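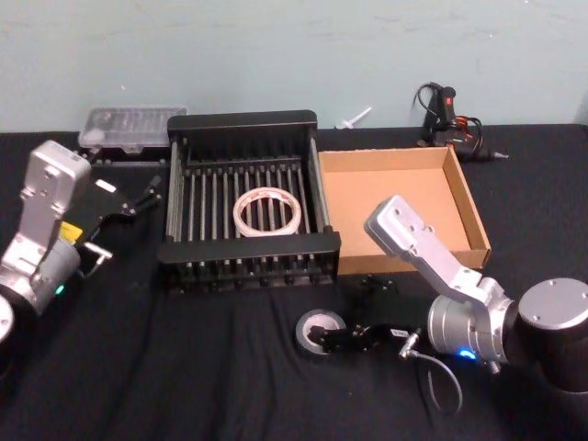
Week two of teaching the arms to tidy a workbench. I drive both of them by remote control, one lever set per hand, and every run gets recorded. Notes so far, mostly for Obaidul, who takes over the seat in July.

Today's task was tape. The right arm picks up the duct tape from the cloth and puts it in the cardboard tray. The packing tape starts in the dish rack, and the left arm has to lift it out from among the rods.

The duct tape is the easy one. Come in low, close on the outer edge, lift straight up. If I come in from above I knock it flat again and have to start over.

The rack is harder. The roll is clear and the rods are black, and on my screen the edge of the tape is hard to pick out. I go slower there than anywhere else.

We did 85 runs before lunch and kept 70. The ones I threw out were nearly all me hesitating. If I stop and wobble halfway, the robot learns to stop and wobble halfway.

Ottavio asked why we don't just delete the pause from the recording. We tried that at Brernanham. The arm jumped at the cut, so now we redo the whole run.

I move the rolls a little between runs. Leave them in one place and it learns the place.

The black cloth stays on the table. It creases and I've stopped smoothing it out. The benches at Tetari won't be flat either.

My wrists are fine for 45 minutes, then I get sloppy. I set a timer now. Obaidul, please do the same, even if you feel all right.

Total is 851 kept runs across all the tasks. Training goes on overnight and we try it without me at the controls in the morning.

Glue gun is next, once I've worked out what to do with the cord. Suggestions welcome.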